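Section 4. First Cleaning and Fabric Care (Festetti upholstery cleaner)

Read section 3 first if the tank is not on yet. Parts list is on the inside cover.

Before you start

Check the care tag on the furniture. W or WS is fine. S or X, stop, do not use this machine on it. No tag, treat as X.

Vacuum first. Crumbs and pet hair turn to paste in the nozzle and you will be picking it out with a toothpick.

Take off throws, loose covers and cushions. Anything that can go in the washing machine goes in the washing machine, not under the nozzle.

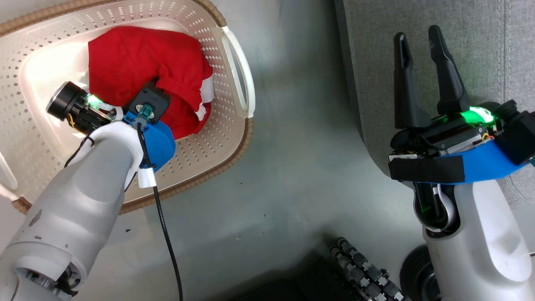

4.1 Filling the tank

1. Unplug the machine.
2. Lift the clean tank straight up. No twisting.
3. Add warm tap water to the 800 ml line. Not boiling.
4. Add 18 ml of Griline fabric shampoo (one cap, level). More does not clean better, it just leaves the fabric sticky.
5. Close the cap, turn tank over the sink, check for drips.
6. Push tank down untill it clicks.

CAUTION: No bleach, vinegar or dish soap in the tank. Dish soap foams up into the motor.

4.2 Spot test

1. Pick a hidden place. Back panel, underside, inside a seam.
2. Spray for two seconds, suck up, wait till fully dry.
3. Press a white cloth on it. Color on the cloth = do not continue.

Note: Dark blues and reds bleed the most. Test each color seperately on patterned fabric.

4.3 Cleaning

1. Plug in, switch to LOW.
2. Hold trigger and push the nozzle away from you, one slow stroke.
3. Let go of trigger, pull back over same strip. Slower.
4. Overlap strips by half a nozzle.
5. Repeat dry strokes until hardly any water shows in the clear window.
6. On seams and piping use the narrow nozzle (part 463).

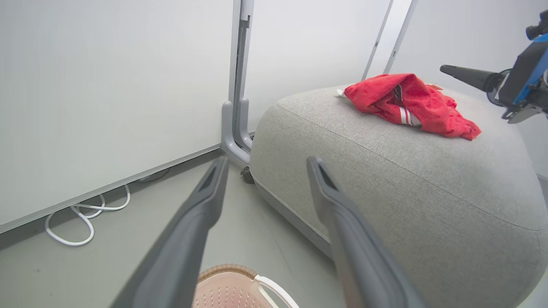

HIGH is for car mats and door mats only. On a seat it soaks the foam, and foam takes days.

Stop when the dirty tank reaches MAX. Motor changes pitch when it is full, higher whine. Switch off, empty, rinse, carry on.

4.4 Drying

Leave fabric alone for up to 18 hours. Windows open, fan if you have one. No hair dryer. Do not put cushions back early, they trap damp and it smells.

Brush the pile one way while still damp.

4.5 After use

1. Empty both tanks.
2. Run plain water through for a minute.
3. Pop off nozzle, rinse, air dry.
4. Wipe the filter (part 395). Replace if gray after wiping.
5. Store with tank caps open.

Problems

No spray: tank not clicked in, or hose kinked.
Spray but no suction: dirty tank full, or lid seal on crooked.
Rings on fabric: go over the whole panel with plain water, edge to edge.
Leak under machine: unplug, call us.

Spare parts and shampoo from Lovlow service desk, Salem. Ask for Hicham Farouk (parts) or Loubna El Ouafi (repairs). Have the serial number ready, bottom of the base.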